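The Whitlock Reader, Six Months On

By Yayra Laryea
Apr 1, 2021
143 shares | 10 comments

I have worn glasses since second grade, and for most of that time I thought of reading glasses as something you grabbed off a spinning rack at the drugstore while waiting on a prescription. The Whitlock Reader from Gostel changed my mind inside a week. It's light, it sits where you put it, and the lenses are clear all the way out to the corners — I can look down at a crossword without tilting my whole head like a parakeet.

The Whitlock comes in three widths, and please measure before you order. Take an old pair that fits you well and lay a ruler across the front, hinge to hinge. Narrow runs up to 128 mm, medium up to 136, and wide goes beyond that. I'm a medium in nearly every brand and a medium here too. My brother, who has a head like a pumpkin (his words!), went wide and finally has a pair that doesn't leave dents over his ears.

Strengths go from +1.00 to +3.50 in quarter steps. I love the quarter steps. So many readers jump by halves, and if you fall in the gap you end up either squinting or holding the book out past your knees. If you're between two strengths and mostly use a computer, go with the weaker one. For sewing, model kits or tiny print on medicine bottles, the stronger one is nicer.

The hinges are the part I'd show off to anybody who would stand still long enough. Gostel uses a sprung barrel hinge with a real screw in it, a screw you can tighten at home with the little driver that ships in the pouch. Mine needed a quarter turn in February and has been snug ever since. The temples open a bit past straight, so pulling them off with one hand doesn't bend anything.
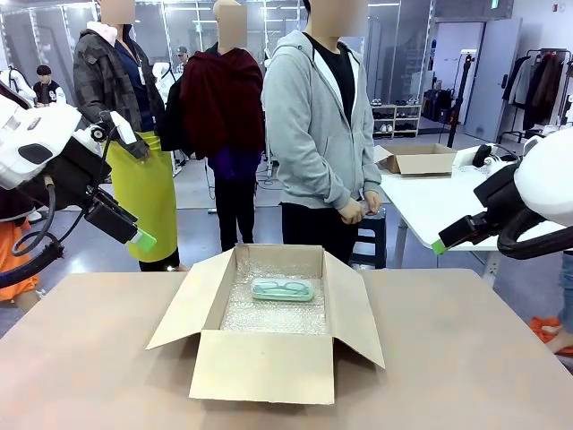 Nose pads are soft silicone and they snap out. Two spare pairs are included, one the same size and one slightly taller, and the taller ones are great if your glasses tend to slide when you look down. Wash the pads with dish soap and lukewarm water every so often and they stay grippy. Skip the alcohol wipes, which turn silicone cloudy and eventually stiff.

For the lenses you get an anti-glare coating on both sides. It's a good one! Under my desk lamp I used to see a bright smear along the bottom of every page, and with these it's just page. The coating does show fingerprints more than bare plastic would, so keep a cloth in your bag. The Kiltico cloth is my favorite by a mile (big, thick, goes through the wash fine as long as you leave out the fabric softener).

A few things I'd change. The strength is printed on the inside of the left temple in very small type, and you need readers to read it. I own two pairs in different strengths and I've put a dot of nail polish on one of them. I'd also like a longer temple option for tall people, and the darkest color shows dust. None of that has kept me from wearing them every single day.

Bigger than you'd think is the question of where your glasses live when they're off your face. Hard cases win for bags and suitcases. A soft pouch is fine for a nightstand or a coat pocket, provided you don't sit on the coat. And fold the left temple first, then the right, always the same way — the Whitlock temples nest flat that way and don't rub the lenses.

THE DETAILS

Model: Whitlock Reader
Item number: 3778
Widths: narrow, medium, wide
Strengths: +1.00 to +3.50
Weight, medium: 19 grams
Colors: 6
In the pouch: screwdriver, two spare pairs of nose pads
Hinge screws: replaceable, sold in packs of 10

Blue-light lenses can be added to any strength. I tried them for a month and couldn't tell much difference, but my neighbor swears by hers and they have only the faintest yellow tint, so they won't throw off your colors if you paint or knit.

Related items
Whitlock Sun Reader
Kiltico Lens Cloth, Large
Clikura Clip-On Book Light
Gostel Nose Pad Assortment
Clikura Folding Page Magnifier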